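How to Make a Small Room Feel Bigger on a Weekend Budget

I love small rooms. I grew up sharing one with two sisters and a sewing machine, and I still get a little thrill when somebody shows me a tiny bedroom and says it's hopeless. It almost never is! Most of the time the room is fine and the stuff in it is fighting, and you can settle that fight with a tape measure, a can of paint and a couple of free days.

What follows is the order I use now, after doing it in the wrong order plenty of times (paint first, then discover the bookcase has to move, then paint again). I worked it out in my own apartment on Killey Street and then tried it all over again in my friend Xiaoqing Hao's spare room, so it has been through two very different spaces. Hers is long and skinny with a radiator under the window. Mine is close to square and has a closet door that opens the wrong way.

What you'll need

A tape measure
Painter's tape
Graph paper, or any drawing app you already know
A pencil and a good eraser
Furniture sliders or an old folded blanket
One can of paint and a roller, if you decide to paint
A lamp or two

Step 1. Measure everything, including the air

Measure the walls, of course, but also the height of the window sill, the depth of the closet, the width of the door and how far it swings. Write down where the outlets are. I skipped the outlets the first time and ended up with a lovely reading corner that had no way to plug in a lamp.

Measure the furniture too. People are terrible at guessing how deep a dresser is, and I include myself. A dresser also needs room in front of it for the drawers, and you need room in front of the drawers, so pull one all the way out and measure from the wall to the front edge before you write anything down.

Step 2. Draw the room and cut out the furniture

Graph paper is still my favorite for this, with one square for every six inches. Draw the walls, mark the door swing as a quarter circle, then cut little paper shapes for the bed, the desk and the rest, and push them around. It's a lot easier on your back than the real thing, and it's fun! Xiaoqing and I spent a whole evening at it with a pot of tea and came up with a layout neither of us would have tried with real furniture.

If you'd like to use a room planner on your computer, go for it. Just check the ceiling height setting before you trust the 3D view. Mine was set way too high by default and made the room look like a train station.

Step 3. Find your walking line

Stand in the doorway and look at the place you go most often. In a bedroom that's usually the bed or the closet, and in an office it's the chair. The straightest path between the two is your walking line, and you want it clear. Put tape on the floor to mark it if you're the kind of person who likes tape on the floor (I am).

Thirty inches of width is comfortable. You can get by with less beside a bed, but anything you pass with a laundry basket in your arms wants the full width.

Now do the same thing from the other side. Sit or stand at the far end of the room and look back toward the door. A room that looks open from the doorway can feel pretty cramped from the bed, and you'll spend a lot more hours looking at it from there.

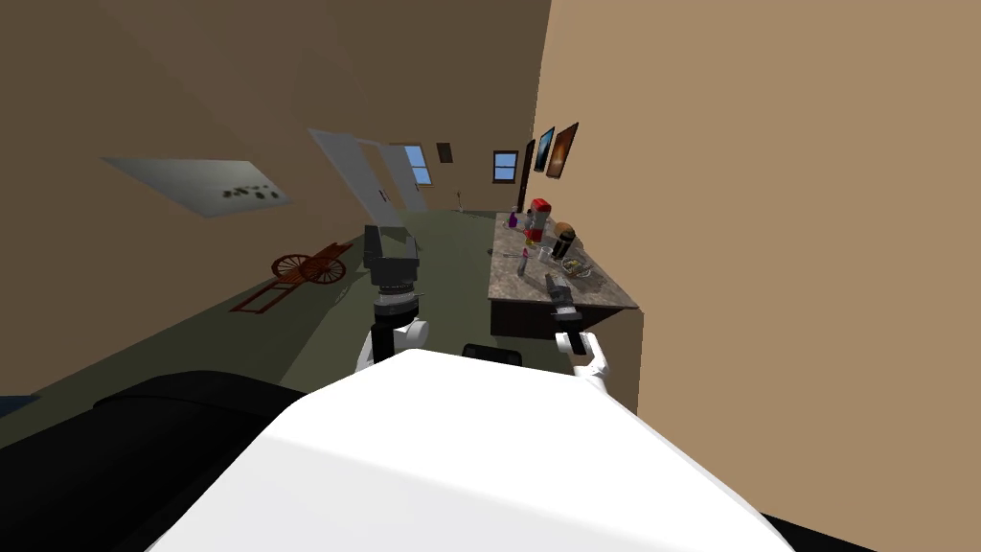
Step 4. Move the biggest piece first

The big piece decides everything, so get it settled before you fuss over the nightstand. In most bedrooms the bed goes against the wall you see last when you walk in. In a long narrow room, try it across the short wall at the far end, which shortens the tunnel and leaves you one nice open stretch of floor.

Slide, don't lift. Take the drawers out, take the mattress off, and tuck your sliders or blanket under the legs. Then leave the big piece where it is overnight before you bring anything else back in. You'll know by breakfast.

Step 5. Get things up off the floor

The more floor you can see, the larger the room feels. Pick a bed or sofa on legs if you have the choice. Hang the lamp on the wall. Put a shelf over the door for the things you only reach for twice a year. I got my shelf brackets from Monora, the little hardware place near me, and screwed them right into the studs. Please do find the studs, or use proper anchors made for your kind of wall!

Step 6. Paint, if you still want to

By now you may like the room so much that you don't need to. If you do paint, try the walls and the trim in the same color. It hides all those little edges where the eye stops, and it saves you an awful lot of taping. Soft, warm colors are easy to live with, but I've seen a deep green spare room that felt wonderful, so don't let anybody tell you it has to be white.

Paint a big test patch near the window and another in the darkest corner. Check them in the morning and again after dinner. They'll look like two different cans.

Step 7. Light the corners

One bright light in the middle of the ceiling leaves the corners dark, and dark corners pull the walls in. Two small lamps at opposite ends of the room do a much better job. I like warm bulbs, 800 lumens for the main lamp and something dimmer by the bed.

If you have a mirror, hang it across from the window or beside it, and sit down to see what it reflects before you make a hole in the wall. Xiaoqing's first choice gave her a perfect view of the radiator.

Step 8. Bring things back slowly

Put back what you use every day, then live with the room for a week. The rest can wait in a box in the hall. When you go back to the box, take out three things you missed, find each one a home, and see how you feel about what's left. My box had a fondue set in it, and I've got it on the kitchen shelf now, next to the big mixing bowl.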